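My first real musical, from the second balcony

I have lived in Bolavcombe for six years and until this autumn I had never been inside the Terora Theater. I passed it on the tram almost every day. I knew the posters, I knew the door where the actors go out to smoke, but I thought musicals were for other people. In my family we went to the puppet theater and, once a year, to a serious play where somebody died in the third act.

Then my colleague Zuzana Pešek had a spare ticket for "The Lamplighter's Daughters" and asked if I wanted to come. I said yes before I had time to think. The ticket was 1080 crowns, and I told myself that for this money I was allowed to dislike it.

We sat in the second balcony, on the left side. The seats are steep there and the rail is exactly at the height of your eyes, so you have to choose between sitting straight and being polite to the person behind you. I chose to sit straight during the songs and to be polite during the talking.

The story is simple. There are two sisters in a harbor town, and their father lights the lamps along the water. The town buys electric lights, the father loses his work, and one sister wants to leave while the other wants to stay. I will not tell more, but I was surprised that the second act is much sadder than the first. Many people around me had come for a cheerful evening and they became very quiet. 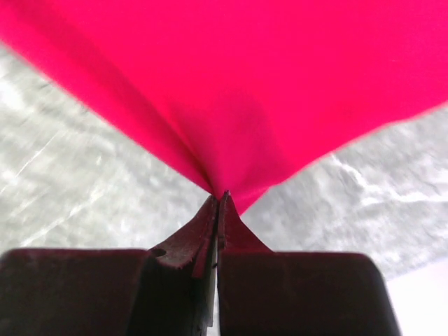

Posted by Vendula Bednárik
2022-10-08
Filed under: Theater, Evenings out

The older sister was sung by Vendula Vondráček. (I share a first name with her, so of course I was on her side from the beginning.) Her voice is not very big, and in the first duet the orchestra was too loud for her. But in the second act she has a song called "Leave One Burning", almost without music, only a piano and later a cello. She stood still for the whole song. I have listened to many singers who walk up and down when they are sad, and I liked very much that she did not.

Radek Urban played the father. He is more an actor than a singer, and he half speaks his songs. Zuzana did not like this at all. She said that if a part is written for a baritone, then they should find a baritone. I thought it was right for the character – an old man who is not used to saying what he feels would not suddenly have a beautiful voice. We argued about it at the coat check and then again at the tram stop, and we still do not agree.

What I did not like was the comic salesman who comes to sell the electric lights. He has three songs and two of them have the same joke. The audience laughed, so maybe it is my problem. Also the dancing in the market scene was too crowded for that stage. From above you could see the dancers making very small steps to not hit each other, and one of them lost his hat and had to dance around it until the end.

The orchestra deserves a better place. They sit under the stage and only the conductor's head is visible. During the intermission I went down to look over the edge, and the man at the harp was eating a sandwich with great concentration. I went away again quietly.

One practical thing, if you are going. The line for drinks is terrible on the ground floor, but there is a second small bar up on the balcony level, behind the cloakroom, and when we were there it had four people in it. The lemonade is too sweet. The program book is worth buying because it has all the lyrics, and I needed them. My English is fine for work, but the patter songs go by so fast that I caught perhaps every second line.

I have read some of the lyrics at home since then, slowly, with a dictionary. There is a word in the opening number, "wick", which I had heard as "week". For the entire first act I believed that the father was worried about his last week. It made sense also that way.

The production runs until February. Zuzana does not want to see it again, so I am looking for somebody who would come with me, if possible to the middle of the first balcony this time. My neighbor has said maybe.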